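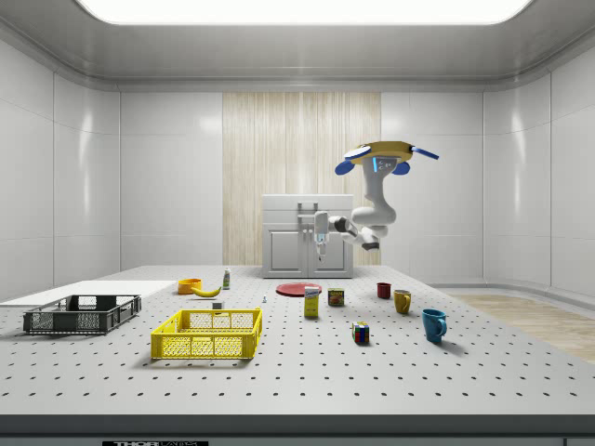

The Robot That Practices Before It Gets Here

Ghazal Bakhtiari keeps a kettle on the windowsill of her office, and on the morning I visited she filled it, switched it on, and then forgot all about it for the better part of two hours, because I had asked her what a mug is.

It's a question she has been living with since January, when she and her colleagues at Wragg, a small robotics research group that shares a floor with a dental lab, began the work they now call Trernau. Trernau is a way of teaching a robot arm to pick things up and put them where they belong, and the teaching happens in a simulated room. There are mugs in it, and a banana, and a can, and a Rubik's cube, and a couple of baskets to put things in, all laid out on the same kind of perforated table you would find in almost any physics building in the country. The arm reaches, misses, reaches again. When it has had enough of that, what it learned gets copied over to a real arm down the hall, and everyone goes and stands around to see what happens.

People have been training robots in simulation for a long time, and Bakhtiari is quick to say so. The old trouble is that the pretend world and the real one never quite agree. A simulated mug has a handle that is perfectly smooth and a weight that somebody typed in. The usual cure is to shuffle everything: change the colors, change the lighting, make the mug heavier and then lighter, until the robot has seen so much variety that the real world looks like one more shuffle. It works pretty well, but it takes an enormous amount of practice, and a lot of that practice is spent on things that don't matter.

"We were making it study for every exam in the school," said Evanthia Athanasiadis, who wrote much of the software and who talks with her hands even when one of them is holding a sandwich. "It was getting very good at purple bananas."

The Trernau idea is simple enough that I wrote it down in my notebook as one sentence, which doesn't happen to me often on this beat. The group lets the robot fail on the real table first, just a little, and then uses those failures to decide what to shuffle. If the real arm keeps knocking over a bottle, the simulated room gets all sorts of bottles, tall ones and light ones and ones standing close to the edge. If it has no trouble with the bowl, the bowl is left in peace. A program named Flamlow (after a village where Athanasiadis once had a flat tire) reads the record of each failed attempt and draws up the next round of practice.

Each round has 500 practice attempts, and then the real arm gets 37 tries. I asked why 37, expecting something deep, and Tetsuya Kuroda, who runs the real-world trials and resets the table by hand, told me it was how many he could get through before lunch.

After 3 rounds, the arm trained with Flamlow picked up and placed its object on 31 of those 37 tries. An arm given the same amount of practice, shuffled the old way, managed 22. Those are small numbers, and Bakhtiari would like you to know that she knows it. The group put out a first write-up on 17th April, and the section on limitations is longer than the section on results.

The simulated room itself was built by Caroline Okoth, who came to robotics from set design and still thinks like someone dressing a stage. She is the reason there's wood grain on the back wall. She is also the reason the arm gets practice with the flat things, the plates and thin boards that are hard to get two fingers under.

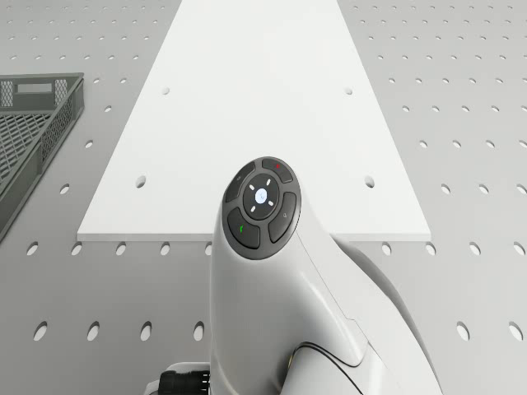

The simulated arm at the white board, with the control pad at its wrist. Simulation view: Wragg.

Okoth showed me the board on her monitor with real affection. It is thin, it has four round holes in it, and it sits on a table that is nothing but holes, so a vision system that leans on simple patterns can have an awful time telling one from the other. The early versions of the software did. "It would look at the board and see more table," she said, "and then it would look at the table and get ideas."

I should say that not everyone is convinced. Kiyoshi Aoki, who works on grasping at Clorkska and read the write-up at my request, likes the approach but worries about what happens when the failures come from something no simulator handles well, such as a cloth or a bag of rice. More practice with the wrong physics, he told me, may only make a robot more sure of itself. When I passed this along to Bakhtiari she nodded for quite a while. Cloth is next on her list, and she isn't looking forward to it.

By then the kettle had long since switched itself off. She got up, felt the side of it, and turned it on again, and we went down the hall to watch Kuroda set out the mugs.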